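Bidine 700 Capsule-Free Coffee Maker: six months on

Reviewed by Benedikt Kofler, 16th January

I bought the Bidine in July, when the old machine gave up with a noise like a gate being dragged over gravel. It cost £139 from Griffiths in Grelthorpe, where the assistant called it "very forgiving". I have since wondered what he thought I'd done.

It takes ground coffee and cold water and gives you something between a filter coffee and a short strong one, depending on which of the two buttons you press. The buttons are marked with a small cup and a slightly less small cup. In poor light, or before eight in the morning, they are the same button.

The coffee is good. I had a Pleltora before this, and everything it made tasted faintly of the box it came in. The Bidine's is rounder and hotter, and it doesn't leave silt at the bottom. The small setting wants a finer grind than the booklet suggests. I went through most of a bag finding that out, and the booklet remains unmoved.

Heating up takes 26 seconds from cold. Pouring takes a good while longer, with a pause in the middle long enough to make you lean in. Don't lean in. It spits when it starts again.

The water tank sits at the back, so filling it means turning the whole thing round, and the rubber feet have a grip I'd be glad of on my winter boots. The drip tray holds very little and has no float, so the first you hear of it being full is from your socks.

Cleaning is easy enough – everything bar the tank goes in the dishwasher – though the descaling light came on after 23 days and has stayed on through two rounds of descaler. I've come to think of it as a night light.

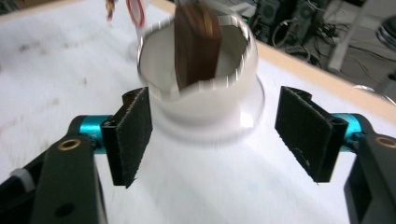
White plastic cup on a white tabletop.

Mugs are a sore point. Anything taller than a teacup has to go in at a tilt, and my wife's favourite doesn't go in at all. There is a fold-down shelf for espresso cups, which rattles.

Would I buy it again? At the full price, probably not. Griffiths had it in the sale last week for a fair bit less, and for that I'd put up with the tray. Four stars for the coffee, two for the plumbing.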